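Clullard wrist camera kit, tried on a Ranier arm
12 December 2025

I bought the Clullard kit in October to replace the Jullham camera that had been on our arm for two years. It cost 852 with the short cable and took 16 minutes to fit. The instructions are by Başaran, who also sell the spare lenses, and they are clear enough.

The view is close and sharp on nearby metal. Edges and screw rims show up well, even on dark parts, and the tip of the finger stays in view at the bottom, which helps when lining up. Flat dark faces come out dim. I could not read small labels with it, so don't buy it for that.

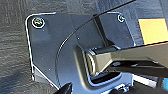

Wrist view of a dark metal bracket, with the fingertip at the bottom edge.

For reaching jobs I used an open wardrobe with a towel on a hook and a laundry bag lower down. A wrist camera alone is not much use for this. It loses the hook as soon as the arm turns, and I kept going back to the head view to find out where I was. The cable is the other weak point. It needs slack to get past the middle joint, and the slack makes a big loop. I would pay more for a longer cable with proper clips. 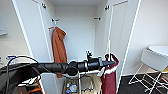
Head view, with the arm across the front of the wardrobe and the cable looping up at the left.

After 500 grasps the mount has not worked loose and the picture has not dropped out. The Jullham did both. I am keeping the Clullard, but only alongside a head camera.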